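Robot Safety & Failure Analysis
9 min read

4.3 Contact faults in the bathroom task

The largest group of failures came from the bathroom scene, where a single arm works over a toilet and has to handle items near the tank. We ran 2,036 simulated episodes with the Lornska policy. Of these, 1,071 ended in success, and the rest were stopped by a timeout or by the force monitor. This section deals only with the force stops.

A force stop is raised when the load at the wrist stays over the limit for 40 consecutive control steps. In most of the stopped episodes the policy had closed on its target correctly and then kept driving down. The fingers pressed the item into the surface under it, the load climbed, and the monitor ended the run.
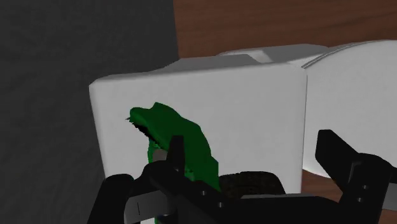 We first blamed the grasp planner. Replaying the logs showed that the planned grasp height was right and that the commanded height drifted below it during the last part of the approach. The drift came from the height filter, which kept a stale value whenever the fingers blocked the wrist view of the target. With no fresh reading, the controller treated the remaining distance as unchanged and continued to descend.

The same filter is used in the Ibarra kitchen scenes, where it caused few stops. Targets there are mostly low and set apart from each other, so the view is lost later in the approach and the stale period is short.

A second fault was less common and more serious. When the arm retracted after a force stop, it took the shortest joint path to its home pose. In the bathroom scene that path brings the elbow close to the wall. The collision checker was switched off during recovery, a setting left over from early tests in February, and the arm made contact at full recovery speed.

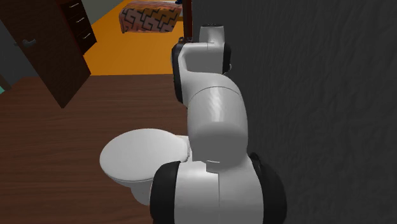

Miklós Magyar, commenting on a draft of this section, objected that the retract fault should be counted apart from the policy failures, as it would have happened under any policy that triggered a stop. We agree, and we leave it out of the totals.

Both faults were fixed before the second round. The filter now marks a reading as expired and holds the arm in place until a new one arrives. Recovery moves run with the checker on and at reduced speed. We then repeated 1,000 episodes using the same starting poses. Wall contact during recovery did not occur again. Force stops still occurred when the target leaned against another item, a case the filter change does not address.

Figure 3. Simulated bathroom scene used in the contact fault study.

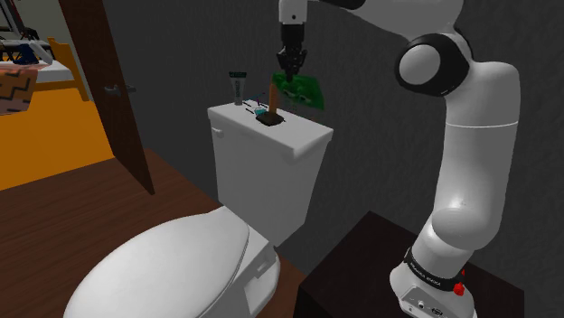 4.4 Limits of the force monitor

The monitor reads load at the wrist only. Contact at the elbow or upper link is seen late or missed, and the wall contacts above were found in the simulator's contact log. On a physical arm we would add joint torque limits before running this task.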